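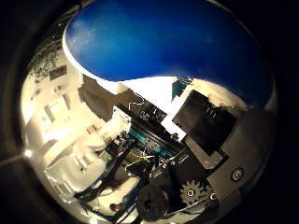 Home Shop Tableware Blue Line Care & Returns Contact

The Vistard Blue Line

We have been selling the blue line for long enough now that a fair number of people come to us for nothing else, and we don't mind that at all, since it's the line we use in our own kitchen. The color is a deep, glossy royal blue that goes lighter where the light catches it and closer to navy as the curve turns away from you, and there is a thin white rim to finish the edge. If you have only ever seen it on a phone screen, please write and ask for a color chip before you order a whole set. We'd much prefer to mail you a chip than to have you unpack a big bowl and feel a little let down.

Everything in the line is round. Sharada Shenoy, who draws all our shapes, spent a winter trying to make an oval platter that she liked, and she made several very handsome ones, but they looked like guests at somebody else's party when you set them next to the bowls. So round it is, with generous curves and no corners to chip when you're stacking things in a hurry after dinner.

What's in the line

The Drornby bowl is the big one, and the piece most people start with. It's wide and deep, the kind of bowl you reach for when there's a potato salad to carry to a neighbor's yard, or when the peaches all decide to get ripe at once. We use ours for popcorn more often than we should probably admit. It has a small foot underneath so that it sits steady, and the foot is left unglazed, which means you may want a cloth under it on a table you're fond of.

The Hirano bowls are the everyday size, right for soup, cereal, noodles, or a scoop of ice cream that has gotten a bit out of hand. They're sold in sets of 4 and they nest inside one another with a little room to spare. Customers do ask us whether they nest inside the Drornby as well – they do, the whole stack of them, and it's a nice tidy way to store the lot if your cupboards are as short on space as ours.

The Plorkus is our serving dish with a domed lid. The lid has the same blue gloss and the same white edge as the bowls, and it was the hardest piece to get right, as a dome that looks fine on paper can look awfully heavy when it's sitting in the middle of a table. Sharada kept bringing the curve down a touch and then up again until it felt friendly. It keeps rolls warm through a slow meal. You can also turn the lid over and use it as a shallow bowl, though it will rock a little if you set it straight on a hard surface, so give it a folded towel to sit on.

There are also side plates, which are flatter than anything else in the line and which we make in smaller numbers. They tend to be out of stock from November until after the holidays. If you're hoping to give some as a present, early fall is the time to get in touch.

About the finish

The glaze is applied by hand, and it moves a bit in the kiln. On most pieces you'll find some soft mottling in the lighter areas, a sort of cloudiness that shows up best near a window. We like it very much. It does mean that two bowls from the same shelf won't match the way two factory bowls would, and if an exact match matters to you, tell us in the order notes and we'll go through the stock and pick out the closest ones we can find. We're happy to do it, and it makes for a pleasant half hour.

The white rim is a second glaze, brushed on after the blue has dried. It varies slightly in width as you go around a piece. A very thin spot here and there is normal. A gap where the white stops completely is not, and if you get one we would like to hear about it, please, so that we can send you another.

We fire in batches of 100 pieces, counting the little ones, and each batch gets a number stamped on the foot. If you ever want to add to a set later on, look for that number and send it along with your note. We may not have anything left from the same firing, but we keep a sample of each and can usually find you something that sits nicely beside what you have.

Using and looking after it

The bowls and plates can go in the dishwasher. We wash the Plorkus lid by hand ourselves, mainly because it takes up the entire lower rack and then nothing else gets clean. Warm water, ordinary dish soap, and a soft sponge will do for all of it. Please skip steel wool and gritty powders, as a deep glossy blue shows scratches more readily than a pale or matte finish does.

Metal spoons can leave faint gray lines on the inside of a bowl. They look like scratches but they're really a bit of metal left behind on the glaze, and a paste of baking soda and water takes them off with some gentle rubbing. Fingerprints show too, we can't pretend otherwise, and a dry dish towel is the cure for those.

Every piece is fine in the microwave. The Plorkus dish, without its lid, can go in a moderate oven for reheating. Don't take any of it from the refrigerator to a hot oven in one go – let it stand on the counter for 15 minutes first, and on the way out, set it on a wooden board or a trivet and keep it away from a cold stone countertop. The same goes for running cold water into a dish that's still hot. It's a sturdy line, but no pottery enjoys that.

When you stack the bowls for storage, slip a napkin or a square of felt between the larger ones. The unglazed foot of one can rub the inside of the next, especially in a drawer that gets opened and closed all day long.

Prices and ordering

The full table set is $589 and includes one Drornby, one Plorkus with its lid, two sets of Hirano bowls, and eight side plates. You can buy every piece singly as well, and plenty of people build up a set that way over a few birthdays. Write to us for the current single prices, which go up and down a little with the cost of materials.

Shipping is a flat $15 anywhere in the lower states, however much you order. Each piece is wrapped in paper and then set in its own cardboard sleeve, and the Drornby travels in a box inside a box. Please keep the packaging until you've had a chance to look everything over in daylight. If something has broken on the way to you, take a picture of it, send it to us along with your order number, and we'll put a replacement in the mail. There's no need to send the broken one back (several customers have told us they make very good drainage for the bottom of a flower pot).

If you would like to see the line in person before deciding, the showroom is open by arrangement, mornings mostly. Drop us a note with a time that suits you and we'll have the kettle on. Bring a plate or a tablecloth from home if you're trying to match a color, as it's so much easier to tell when the two are side by side on a table.

Color chips are free. Just put your mailing address and the words "blue chip" in your message, and it'll go out with the next mail.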